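What an Open Day Should Show

4/14/22

I went to the open day at Trilley expecting the usual. A robot would pick up a colored block, put it in a bin, and pick up the next one. People would clap, someone would hand out a tote bag, and I would drive home no wiser than before.

The blocks were there, at the front by the coffee. A line of people stood watching them and I watched too for a few minutes. The arm never missed. I learned nothing from it, and I don't think the school group beside me did either.

The better demonstration was at the back, in the room they call Flakance. The staff there are working on taking apart old office computers with robot arms. It was slow. In the 38 minutes I stood there, the arms stopped many times and a technician stepped in more than once to set something straight. Several visitors looked in, saw nothing moving, and left. I think they made a mistake, and I think Trilley made one too by putting that room last on the map.

A used computer is a hard thing to take apart. Some parts slide, some parts clip, and some are held by a screw you can't see until another part is gone. Cables lie wherever the last person pushed them. A human with a screwdriver deals with this without much thought. For a machine, each cable is a new problem, because it bends and will not be in the same place on the next computer. 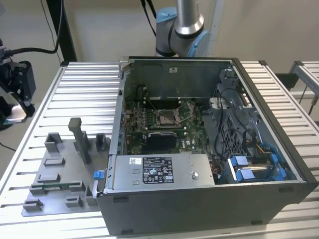 A desktop tower on its side on the work table, with the side panel off and a holder plate to its left.

The technician told us the team had 294 old computers set aside for the work, bought from an office clearance firm called Queiroz. She also said the arms could not yet finish a whole computer without help. I have been to a good many of these events and I can't remember a host saying that so plainly. It made me trust the rest of what she said.

My complaint is with the way most open days are planned. The organizers pick the task that is least likely to fail in front of guests. That is understandable, but it gives the public a false idea of where the work stands. People go home thinking robots can do anything, or thinking they only move blocks. Neither group is ready to talk about jobs, or waste, or where public money should go.

Plivley, which held its own open day in December, did worse. The tour took 30 minutes, 18 of them were a video, and the machines were behind glass and switched off. I asked when they would be running and was told to check the website.

I would ask Trilley to do one thing next year. Move the back room to the front. Put up a sign that says what the arms can do and what they can't do yet, and let the technician talk for as long as people want to listen. Keep the blocks for the children if you like. Some people will still get bored and leave, and I would rather lose them than show everyone else only the easy part.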